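From the Back Room: What We Learned About Color This Summer
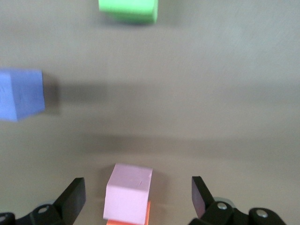
Foam cubes on the tabletop, with the bright lime green at the back.

I have been meaning to write this one up since the weather was still hot, and now it is Sep 8, 2026 and the quilts are nearly all bound, so I had better get to it before the fall sign-ups take over my kitchen table again. Many of you asked at the summer showing how the color workshop went, and whether we would run it again, and I kept saying "I'll put it in the newsletter," which is what I say about everything.

For those who missed it, the workshop was taught by Sevim Tatlı, who drove over from Castener with her trunk so full of fabric that she couldn't see out of the back window. She has been quilting since she was a teenager and painting for nearly as long, and she has a way of talking about color that made me want to go home and take everything off my shelves. (I did, in fact, do this. My husband ate dinner standing up for most of a week.)

We had 37 people signed up, which is the most we've ever had for a class at the Amlow hall, and it meant borrowing chairs from the church. Thank you to everyone who carried them over, and a second thank you to everyone who carried them back.

Sevim's big subject is value, meaning how light or dark a color is, apart from whether it's a red or a blue. I had heard this before and nodded along before, but I don't believe I understood it until she made us sort our scraps from lightest to darkest without talking. My table got into a terrible muddle over the yellows and greens. A strong lime looks so lively that you want to call it light and be done, and then you lay it beside a real cream and wonder what you were thinking. She had us squint, and then she had us take off our glasses, and for some of us that worked a good deal better than squinting!

After lunch we moved on to what she calls quiet neighbors. If you have one loud fabric you love, and we all have one, you put it beside grays and beiges and soft browns and let it do the singing. Nighat Ansari had brought an orange print she bought years ago and had never dared to cut. It had been sitting in a drawer through two house moves. She cut it that afternoon, into the smallest strips you ever saw, and set them into a background of oatmeal linen, and I thought it was the prettiest block in the room. She has since made 12 of them and says she'll stop when the orange runs out.

We also spent a good while on periwinkle, which caused more discussion than I would have guessed. Half the room called it blue and the other half purple, and Sevim said both halves were right and it depended entirely on what it was sewn to. Put it next to a navy and it goes violet on you. Put it next to a plum and it turns into a summer sky. I've been trying this at home with every scrap I can find and I recommend it as a way to lose an evening.

A few people wanted the notes on washing, so let me set those down while I have them. Sevim prewashes anything deep or bright by itself in cool water, and she does it again if the water comes out colored. She irons while the cloth is still a little damp. She doesn't prewash her pale fabrics unless they're going into the same quilt as a deep one, and then everything gets washed, so that it all shrinks together and you don't get puckers along one seam and none along the next. She keeps a snip of every fabric stapled to an index card with the date she washed it. I started doing this in July and I have kept it up for nine cards, which for me is a record.

The pattern from the workshop is called Ferraro, and it is a plain nine-patch turned on its point with a narrow border. Copies are in the folder by the coat hooks. Please take one and leave the master, which is the one with the coffee ring on it. If you find the cutting chart hard to read, ask Nighat, who has written hers out again in large print and is happy to share.

As for doing it again, yes! Sevim has offered us a second workshop in December, this time on borders and bindings. We'll hold it at the Zarkport library, where the light is better and the chairs are already there. The sign-up sheet will be out at the next sewing evening. Bring your own scissors, bring a lunch, and bring whatever fabric you've been too scared to cut.

One last bit of business: somebody left a very nice pair of tortoiseshell reading glasses on the windowsill after the squinting exercise. I have them in my sewing basket and will bring them along until they're claimed.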